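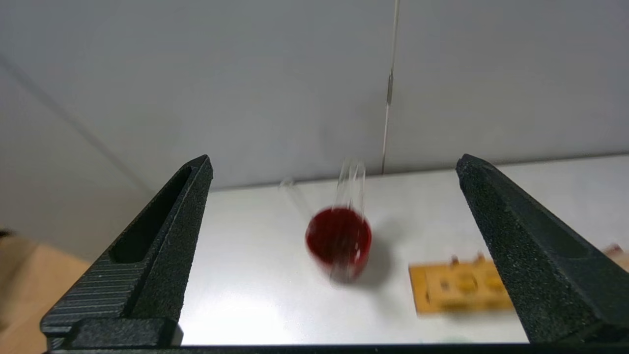 7. Dropped, tilted or missed tubes

Read this section before you ring the helpline. Most of what the helpline will tell you is in it, and the rest is a suggestion to restart the controller, which in our experience at Novisach has cured very little.

Fault 21 (GRIP NOT CONFIRMED) is meant to appear when the fingers close and find no tube. It does not always appear. The Zollorex software judges a grip by how far the fingers have travelled, and a tube held crookedly by its rim can give much the same reading as one held properly. Treat a clear screen as a hint and go and look.

CAUTION: Do not reach between the fingers while the arm is powered. PAUSE does not remove power. Use the red stop button on the pendant and wait for the brake to click.

CAUTION: A tube that has been gripped badly may be cracked without showing it. Wear gloves and glasses, even if you are only running coloured water.

7.1 Clearing the fault

1. Press the red stop button. Leave the gripper as it is.

2. Write down the step number on the pendant and what the fingers are holding, if anything. Do this first. The log keeps only the last 2,133 lines and a busy afternoon will push yours off the end.

3. If a tube is in the fingers, support it from below with one hand and open the gripper with the manual release. The release is stiff. Do not lever it.

4. Throw away any tube that has been dropped or squeezed. Do not put it back in the rack to "see if it does it again".

5. Wipe up spills before the arm moves. The grip pads are studded and liquid sits between the studs, so use a soft brush and then a dry cloth.

6. Open the gripper fully and jog it back to the approach position, low over the table and well clear of the rack. 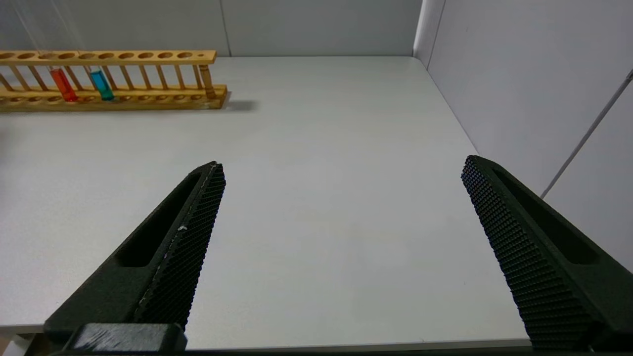

7. Check both pads for grit, lifted edges and worn studs. Aebischer, who supply the pads, call them maintenance-free. Seul-gi Kwak has replaced ours twice and would not use that word.

8. Release the stop button, select SLOW and run one empty cycle with your hand on the pendant. Only then put a tube back in.

Note: The "auto-recover" option skips steps 3 to 7 and tries the same grip again at the same height. Leave it off. It was on by default after the October update, so check.

7.2 If the fault comes back

Compare the grip height on the pendant with the value on the card inside the controller door. Ours should read 2,616. Remo Rainer once found it at 1,862 after a restart, with no warning on the screen and nothing in the log. Hollel blamed a flat backup battery. We changed the battery, and we still check the number every morning.

If the height is right and the pads are sound, check that the rack has not been nudged. The arm does not look for it afresh before each pick, whatever the brochure suggests.

After a third fault in one shift, switch off at the wall, hang the tag on the pendant and tell Balthasar Kaufmann.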